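# Gripper comparison for garment handling

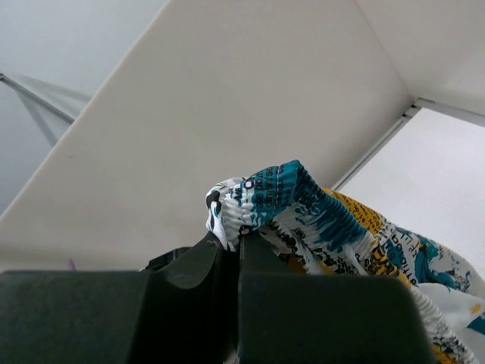

**What is a garment gripper comparison meant to find out?**

It is meant to find out which combination of fingers, wrist camera and controller can take hold of a piece of clothing, lift it and keep it in the jaws while the arm moves.

A garment gripper comparison is a bench test in which several robot grippers are tried on the same clothes, with the same arm and the same list of moves. It is used by laundries, clothing sorters and research groups before they buy hardware. The term covers both short trials, which may take an afternoon, and long ones that run through a full set of fabrics.

## Background

Early robot grippers were built for stiff parts. A metal bracket keeps its shape when it is picked up, so the controller can work out where every edge will be. Cloth changes shape with each touch. A pinch may take one layer or three, and a shirt held by the hem hangs differently from the same shirt held by the collar.

Many tests start with elastic edges. A shirred waistband gives the fingers a ridge to close on, but it also stretches under load and can pull itself out of the jaws. Printed fabric is included for the sake of the camera. Bold patterns in teal, mustard and black can hide a fold that would be easy to find on plain cloth.

## The Gusesley procedure

One widely copied procedure was written at the Gusesley workshop. It uses one arm and a fixed set of 12 garments, among them shorts, skirts, pillowcases and knit tops. Each garment is picked 20 times with each gripper. The arm lifts it clear of the surface, turns the wrist, moves sideways and holds still for 2 seconds before letting go.

Results are entered under four headings:

- **Held:** the garment stays in the jaws to the end of the move.
- **Slipped:** the grip point shifts, but the garment does not fall.
- **Dropped:** the garment leaves the jaws early.
- **Missed:** the fingers close without catching cloth.

A pick that takes more layers than planned is marked with a plus sign and counted under its main heading.

## Grippers compared

The first round at Gusesley covered three designs. The Fomico parallel jaw has wide, flat fingers driven by a single motor. The Flero has soft pads that bend around the fabric. The Říha design uses a narrow fingertip for reaching into folds.

The Fomico did best on thick hems and worst on thin knits. The Flero had few drops but often picked up extra layers. The Říha fingertip was the most accurate on waistbands, though it needed a slower approach. A second round brought the total to 335 scored picks for the Říha alone, after its pads were changed and part of the set was repeated.

## Cameras and controllers

A camera mounted near the wrist moves with the fingers and gives a close view of the grip point. Its main weakness is that the gripper itself blocks a large part of the view. A fixed overhead camera sees the whole garment but loses the contact area once the arm is over it. The procedure allows either, or both together, provided the choice stays the same for all grippers in a round.

Controllers are compared separately. Simple ones close the fingers to a set width. Others close until the motor current rises, which works better on elastic and worse on very thin cloth.

## Limits

Scores from different workshops are hard to compare. Fabric softens with repeated handling, and the Gusesley set has been replaced once for that reason. The procedure also says little about damage. Snagged threads are written in the notes column and have no effect on the score.

## See also

- Parallel jaw gripper
- Wrist-mounted camera
- Cloth folding by robot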